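Three trains and a very slow bus, and I finally made it to Flendirau for dinner. My friend Mélanie Grewal has been on at me about this place since January, and she has never steered me wrong on food (her karaoke choices are another matter).

The dining room at Fehr has 18 seats and one long menu on the wall that you have to get up and read. I had the smoked trout with pickled fennel, then the braised rabbit, and then I stole most of Mélanie's potato dumplings – sorry, not sorry! Dinner came to 81 each with coffee, and I'd pay it again tomorrow.

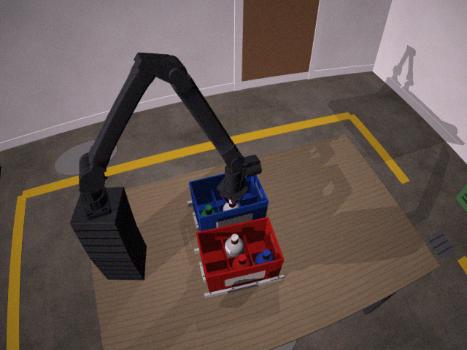
The wine list at Fehr is tiny and I loved that. Mostly local growers, mostly whites, and a fizzy thing from Imetti that tasted like green apples and went with everything. I came home wanting to keep my own bottles the easy way, standing up in open crates like the blue one with the white bottle in it, where I can reach in from above and grab something for supper. My fancy rack can go to my brother.

Next morning was the Saturday market, where I bought a sheep's cheese so strong that a man moved seats on the bus. Worth it. If you go, book early and ask for the table by the kitchen door.

We use cookies to improve your visit. By continuing to browse you accept our cookie policy. Accept | Manage settings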